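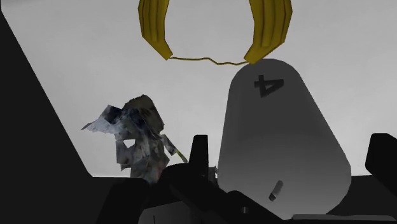
Home Explore Notifications Messages Lists Profile More

Got my grandmother's bread book back from the binder. 552 recipes, most of them in pencil. Going to post a few notes on the rye section as I bake through it.

Sep 24, 2018

The starter first. She calls for a rye starter fed the night before, equal weights flour and water. I used Grudik medium rye because the store was out of the dark. It took longer to rise than she says, but my kitchen is colder than hers was.

Loaf one was the plain rye. Her oven times are for a wood stove, so they're no help. I went with 450 for the first part, then turned it down and left it until the crust was brown all over. The middle was still gummy when I cut it.

A few people asked where the recipes come from. The oldest page has 1862 written in the corner, and a town name, Csizmadia. I can't find it on any map I own. It could be a family name or a mill. If you know it, please write.

Loaf two, same dough, left alone for a full day before cutting. Much better. She has "do not cut today" underlined on that page and I skipped right past it.

Caraway: she uses 2 spoons and doesn't say what kind of spoon. I tried teaspoons. Too mild for me, fine for everyone else in the house.

Someone asked if you can make these in a Gumovel pan. Yes, but grease it well – rye sticks worse than wheat. Mine came out with the bottom torn off.

Potato rye is next. You boil the potatoes, mash them with some of the cooking water, and let it all cool before the starter goes in. Save the rest of the water. She uses it in place of plain water in the dough.

Potato rye is done. Soft crumb, darker crust than the plain one. It kept for 7 days in a paper bag and made good toast at the end.

The page after that is headed Grikine and it's mostly buckwheat. Half of it is under a grease stain. I can read the flour and the salt but not the liquid, so I'll start with a small batch and write down what I add.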